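Kinderküche in der Wohnküche: Geschirr und Spielobst sinnvoll ordnen?

Ryota Kudo
21. Dezember 2019

Hallo zusammen,

wir haben für unsere Tochter (3) nach und nach Spielgeschirr gesammelt. Die Teller und Schalen sind von Vustska, die Becher teils von Eltine, teils geerbt. Dazu kommen Obst zum Spielen und ein paar Getränkedosen für den Kaufladen. Bisher landet abends alles zusammen in einer Kiste, und am nächsten Tag wird die Kiste ausgekippt, damit sie den einen Becher findet.

Zur Verfügung steht ein niedriges Regal, 70 cm breit, mit zwei Böden. Ich habe einen Teil der Sachen auf den weißen Tisch gelegt, um zu sehen, was zusammengehört.

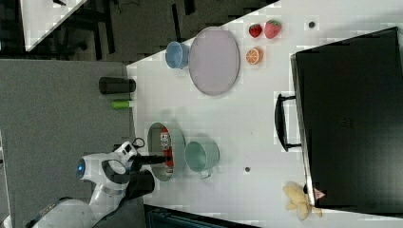
Ovales Tablett, ovale Schale mit der roten Dose, Becher, zwei Erdbeeren und die halbe Orange.

Meine Fragen: Sortiert ihr nach Art (Becher zu Bechern, Obst zu Obst) oder stellt ihr fertige Sets zusammen? Und wohin mit den Dosen? Im Regal rollen sie nach vorne und fallen herunter. Stehend kippen sie beim ersten Griff daneben um.

Danke schon mal.

Shigeru Tanabe

Bei Kindern in dem Alter würde ich nach Art sortieren, aber grob. Sets sehen im Regal schön aus, halten aber bei uns keine zwei Tage.

So haben wir es gemacht: Auf den oberen Boden kommt alles, woraus man isst und trinkt. Die Becher stehen in einer Reihe mit der Öffnung nach oben, Schalen und Teller liegen als Stapel daneben. Das große ovale Tablett würde ich hochkant an die Seitenwand stellen, sonst nimmt es dir den halben Boden weg. Unten zwei flache Körbe, einer für das Obst, einer für die Dosen. Im Korb kann nichts rollen.

Die Erdbeere, die nach Plüsch aussieht, würde ich nicht zu feuchtem Geschirr legen. Falls ihr die Becher auch mal in der Badewanne benutzt, erst trocknen lassen – bei uns hat ein Stoffapfel nach einer Woche gemuffelt.

Körbe gibt es passend von Kohlhase, vorher aber die Tiefe vom Regal messen. Unsere standen vorne 2 cm über, und der Kleine ist ständig daran hängen geblieben.

trastwood97

Einfach weniger rausstellen. Die Hälfte in den Keller und im Juni tauschen.

Ryota Kudo

Danke euch. Das Tablett steht jetzt hochkant, das geht gut. Für die Dosen nehme ich erst mal einen Schuhkarton, Körbe kommen später. Die Tiefe vom Regal muss ich noch messen.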